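Unit 6 — Finishing and Folding Costs in a Small Laundry

Reading for this unit: the Prallimetti case, pages handed out Sunday. Bring a calculator.

Linen services are usually priced by the piece or by weight. Weight is easier to bill, but it hides the labor. A pound of napkins takes far longer to finish than a pound of bath sheets, and the customer pays the same for both.

Prallimetti handles around 3,000 pieces a week for two hotels, Brillen and Inus. Washing and drying are done in batches, so the cost per piece drops as the load fills up. Finishing is different. Each piece of cloth has to be picked up, squared, folded and stacked, and the last piece costs as much to handle as the first.

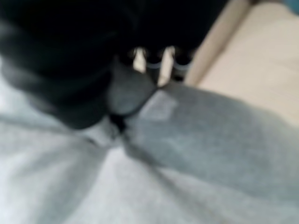

Viola De Luca objected to this last point when the case was first taught. In her view the last piece costs more, as people slow down late in a shift, and a flat rate for folding will make the afternoon look cheaper than it is. Keep her objection in mind for Question 2 of the worksheet.

Terms to know:
Direct labor — time spent on the pieces themselves
Rewash — pieces sent back for stains or creases, normally not billed
Par level — the number of sets a hotel keeps in rotation

Rewash belongs in the finishing budget even though the machines do part of the work. In the case, 341 pieces came back in June. Students often leave these out and end up with a unit cost that is too low.

For next class, work out the cost per piece at 2,000 and at 3,000 pieces a week. Use the wage table on page 10. Show your steps. The Greco contract is covered in Unit 7 — skip it for now.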